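4. First use and setting up your Lalis push scooter

Read this section fully before the first ride. It continues from section 3 (Unpacking) and it is valid for the models Lalis 18 and Lalis 24. If your scooter has the old folding lock with two screws, please use the older booklet, which you can ask for from Zosport.

4.1 Unfolding the handlebar post

1. Put the scooter on a flat floor with the stand down.
2. Hold the post with one hand and open the red lever with the other hand.
3. Lift the post until you hear one clear click.
4. Close the lever fully. It must lie flat against the post.
5. Push and pull the handlebar gently. If you feel any play, go to 4.2.

Caution: Keep your fingers away from the hinge when the post is moving. Children must not do this step alone.

4.2 Adjusting the lever

The lever should be hard to close in the last third of its way, but you should still manage with one hand.

1. Open the lever.
2. Turn the small nut on the other side a quarter turn clockwise.
3. Close the lever and test again.
4. Repeat until the play is gone.

Note: If you have made more than six quarter turns and the post still moves, stop. The bushing is probably worn, and a dealer should change it. Do not put paper or tape into the hinge.

4.3 Height of the handlebar

Stand on the board in the shoes you normally wear. The grips should be at the height of your hips or a little above. Many new riders set them too high and get tired shoulders after a short time. Open the clamp with the 6 mm key, move the tube, make the handlebar straight with the front wheel and tighten the clamp again. Never pull the tube out above the line marked MAX.

4.4 Tyres and brake

The scooter leaves our workshop with soft tyres. Before riding, pump both to 60 psi. Riders who are light may use a little less, but never less than the smaller number printed on the side of the tyre.

1. Lift the front wheel and spin it. It must turn freely and not touch the brake pads.
2. Press the front brake lever. The wheel must stop at once.
3. Do the same with the rear wheel and the rear lever.
4. If a lever touches the grip, turn the adjuster on the cable out until it does not.

Caution: New pads brake weakly. They need around 24 stops from walking speed before they have the full power.

4.5 Choosing the place for the first ride

Choose a wide and level place without cars and with a hard surface. A promenade or the paved yard of a school in the holidays is good. Check first that scooters are allowed there. Avoid gravel, wet leaves and tram rails. Walk once over the part where you will ride and remove small stones.
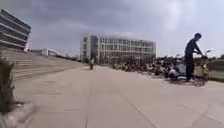 Joints between slabs deserve some attention. Cross them as straight as you can, because a narrow wheel can follow a joint which lies in the riding direction. If a joint is wide enough to take the tip of your finger, choose another line. Drain covers should be crossed in the same manner, or better avoided.

4.6 The first ride

1. Put on a helmet and closed shoes.
2. Place the stronger foot on the board with the toes pointing forward.
3. Push slowly with the other foot, close to the board. Look ahead and not at the wheel.
4. After a few pushes, let the scooter roll and brake softly with both levers.
5. Change feet. Most people find the second side difficult for the first days.

Do not use the front brake alone while you are learning. In a turn, brake before you enter it.

4.7 After the first ride

Check the lever, the clamp and both wheel nuts again. New parts settle a little and some loss of tension is normal. Wipe the board with a damp cloth. Do not use a pressure washer, the water goes into the bearings.

If you put the scooter away in December and take it out in spring, begin again from 4.4, also when the tyres still feel hard.

Spare pads and bushings have the order name Bimusa and are sold in pairs. For questions about this section please write to Drahomíra Hubáček at the Zosport service desk and give the number under the board.

Text of section 4 revised Mar 30, 2018. English version checked by Pacita Cruzado.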